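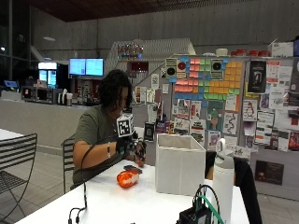
From: Segundo Mosquera
Date: 5 Jun 2021
Subject: Re: [Derkevcombe swap] small gourds, how to box them?

Hi all,

Dimitriou wrote:
> I've got a pile of little ornamental gourds left over and I'd like
> to send them on to the Brultstead folks. Last time I used a big
> carton and half of them showed up with the stems knocked off. What
> is everybody else using? And do you wrap them?

Oh, I have opinions on this one! I gave up on big cartons back in April. The gourds roll, they pick up speed, and by the time they get to Brultstead they look like they've been in a bar fight. What I like now is a plain white box with thin cardboard walls, the kind that folds up out of one flat sheet (I bought a stack of 500, so if you want some just holler, please, my hallway is full of them).

I do put the round ones in first, down on the floor of the box, and I let them sit right up against each other. Two that touch don't seem to knock around as much as two with a gap between them. Then paper on top, flaps down, tape. I don't wrap them one by one anymore. It takes forever and the bumpy kinds tear right through tissue anyway.

Getting the second one in without squashing the walls is easier if somebody hangs on to the box for you, so grab a kid or a neighbor if you have one handy.

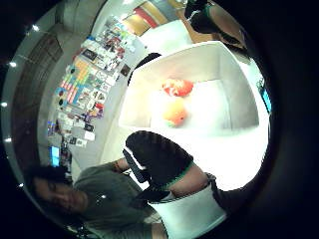
Brovano wrote back to me off list that paper on top is fine but I should be putting a layer underneath too, and that a gourd with any soft spot at all has to stay home or it'll take the rest down with it. Okay, fair! I'll try a bottom layer on the next batch and let you know how they travel.

Dimitriou, are yours the warty ones or the smooth ones? And does anybody still have the address list from last year? Mine went with the old laptop.

Segundo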